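Sorting the food containers, part 2

26 December 2019

The drawer under the counter is 500 mm wide, and until this week it held every lidded container we own, stacked by whoever emptied the dishwasher last. Part 1 covered the square ones. The round ones are harder, as the diameters differ by a few millimeters and a lid can sit on the wrong base without closing.

My method is to match first and store second. Each lid goes on a base, all latches get pressed, and any pair that needs force is rejected.

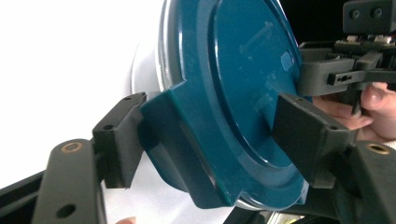 Rims get a separate check. Run a fingertip along the full circumference and feel for nicks, then look at the base of each tab, where the plastic flexes most. Whitening at the fold means the tab has a limited life left. Guðlaug Hafstein wrote to say she keeps such lids for dry goods – I recycle them.

The Hura inserts I tried in February were 135 mm deep and wasted the top third of the drawer. A plain wire basket does better. Crumbs are easy to see and it rinses clean.

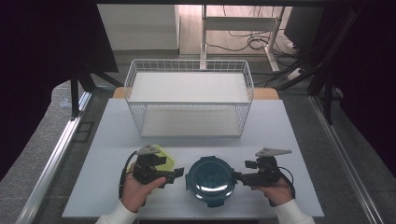

Bases nest by diameter, largest at the bottom. Lids stand on edge along one side, in the same order. Stored this way a lid can be pulled without lifting the stack. Glass stays on the shelf.

Part 3 will deal with bottles.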